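Gavevar balance bike – three months on

We bought this for my youngest's birthday in October, after Ruth Restrepo at playgroup let him have a go on her daughter's. He screamed the whole way home because he'd had to give it back, so that was that decided!

Putting it together took me 17 minutes with a cup of tea on the go (the instructions are all little drawings, and the one for the handlebars is upside down). The seat goes low enough for a just-turned-2-year-old with short legs, and there's plenty of room left for growing. He walked it very seriously round the kitchen for a week – then one morning he just picked up his feet and whizzed down the path at Trelcombe park, with me puffing along behind in my wellies.
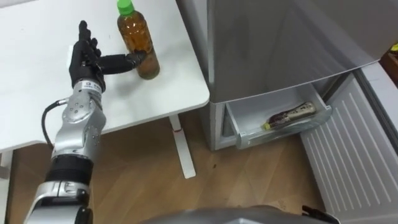
My only real moan is the bell. It's lovely and loud, which he thinks is the best thing ever, and it came off twice before I tightened it properly. The grips get grubby very quickly too, though they wipe clean. Oh, and it's a bit heavy to carry when he decides he's had enough (always at the far end of the park, of course).

It cost us £60 and he's been out on it nearly every day, rain or no rain. His big sister wants one now, and she's seven.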